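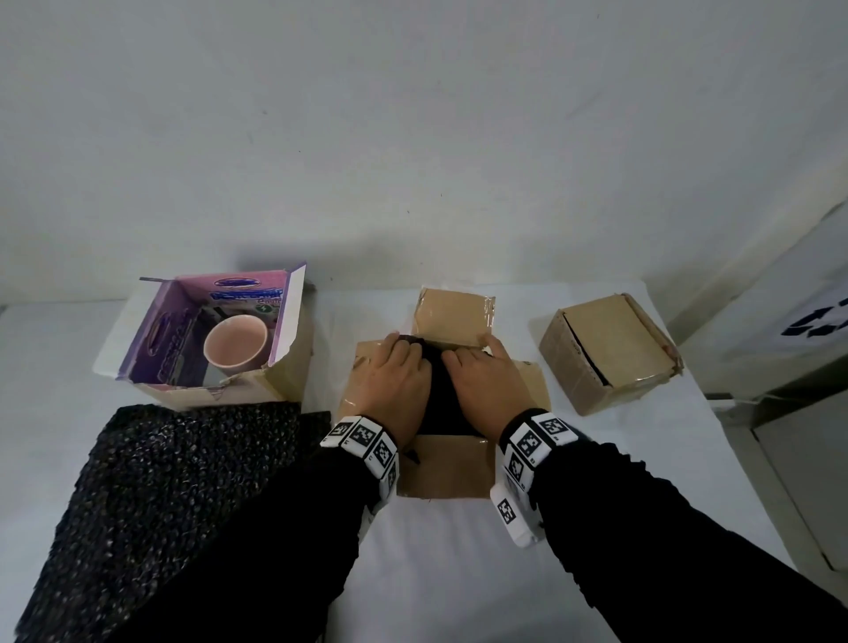
Pressing black fabric down into a cardboard box.

Zesanby Small Sellers Association
Minutes of the regular meeting, 16 March 2023
Meeting room, Zesanby Public Library

The chair called the meeting to order at 6:30 p.m. A quorum was present. Minutes of the previous meeting were approved with one correction: the new pickup point is on the north side of the Ranasinghe building, where the old sign was, and not on the south side.

1. Shipping and damage claims

The secretary reported 183 damage claims from members over the past year. Most were for ceramics and glass. Clothing sellers had very few, and those were mainly for boxes that arrived open.

The carrier has changed how it handles claims. A photo of the outside of the box is now required along with one of the broken item, and the box has to be kept until the claim is closed. Several members said they had thrown boxes out too early and lost the claim. The secretary will put the new rules on the website and at the top of the next newsletter.

A member asked if the association could file claims for the whole group. The chair said no, the account holder has to file.

2. Packing supplies

The group order for boxes was discussed. Pumow will sell to us at the lower price if we take 1,000 boxes at a time, in no more than 2 sizes. The small and medium sizes were picked by show of hands. Members who need large boxes will have to keep buying their own.

Storage is still a problem. The closet at the library is full and the library has asked us to clear the bottom shelf. Ranasinghe has offered a dry corner of its back room at no charge until October, and the offer was accepted. 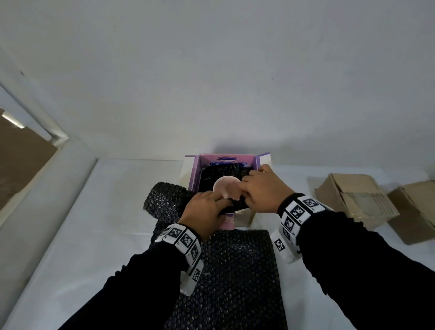

There was a long discussion of reused packing material. Some members want to send out clean used bubble wrap and padding to save money. Others said buyers complain when it looks worn. No rule was made. It was agreed that anything with tape or old labels stuck to it should not go in the swap bin, and that foam peanuts will no longer be accepted at all - they get everywhere.

Motion to place the box order with Pumow. Seconded. Passed, one opposed.

3. Fall market

The Trorkoletti parking lot is available again for the October market. The rental fee is $2,000, the same as last year. Table fees will stay where they are if every space is sold by the end of summer. If not, the subject comes back to this meeting.

Members asked for better lighting near the food trucks and a second trash pickup. The chair will raise both with the lot owner.

Food sellers were reminded that county permits take longer than they used to. Applications should go in early. 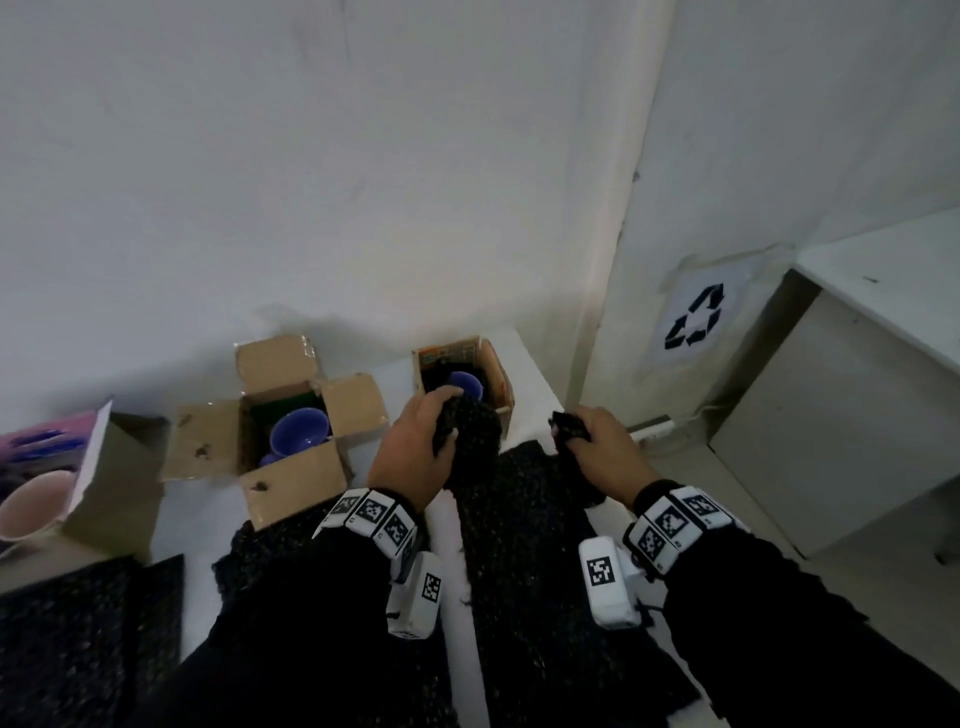 4. Website

The member list is out of date. Anyone whose shop name or hours have changed should send the new details to the secretary by the end of the month. Shops that do not answer will stay on the list for now but without hours.

The search page is still slow on phones. A quote for fixing it has been requested.

5. Other business

The coffee maker was left on after the last meeting. Whoever locks up should check it.

A member asked for the meeting to start later in the summer. Held over.

Meeting adjourned at 7:50 p.m. The next meeting will be in the same room.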